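FOR IMMEDIATE RELEASE -- 4/24/20

Sultier Publishes Care Routine for Its Tosh Two-Finger Gripper

CENBERG -- Sultier today released a care routine for the Tosh hand-held gripper, which until now was maintained mainly by optimism.
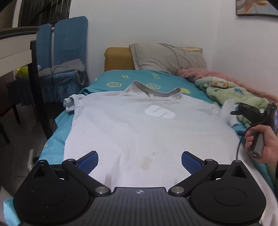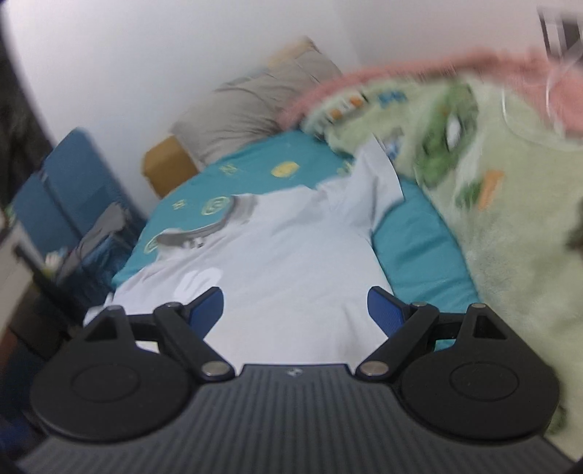

The routine takes 20 minutes and is due after every 70 hours of use. Check the pivot pins for play, then wipe the finger pads and replace them at 100 hours. The blue pads are textured, and lint loves texture -- a white T-shirt spread on a bed is plenty to shed it. Skip the solvent.

Pad sets ship from the Tadum parts desk in packs of up to 30. The guide is free, and shorter than the one withdrawn in February.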